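Research > Home and Family > Working Papers > Section 4

4.2 Small objects on the living room table

Households in the Mallar study logged what lay on the low table each evening in March. The 242 homes gave us 2795 entries, and 1242 of them named toys, craft pieces or both. Wooden blocks came up often, usually next to a cup.
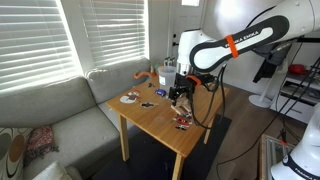 Figure 3. Living room table with cutouts, a toy car and a clear plastic cup.

The table in Figure 3 is small, and play things share the top with a cup. We coded such tables as mixed. A mixed table was harder for parents to clear, as each item had a different home. Blocks went in a box, paper pieces in a folder, and cups back to the kitchen. Many families used a single bin for all of it and sorted later.

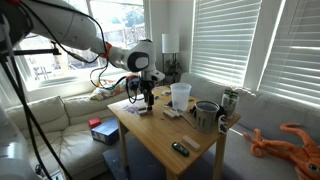 Fionnuala Ó Riain objected at the review stage that sorting later often meant not sorting, and she asked us to code the two habits apart. We did so for the last 100 entries only.

Paper cutouts were the items most often left out overnight. Parents told us they were unsure which ones the child still wanted.

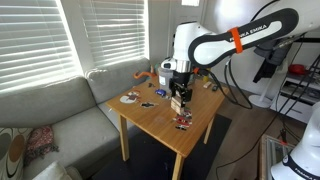 Did a bigger table stay clearer? In our entries it held more things, and the time spent clearing it was longer. Table size is taken up again in Section 4.3, together with seating.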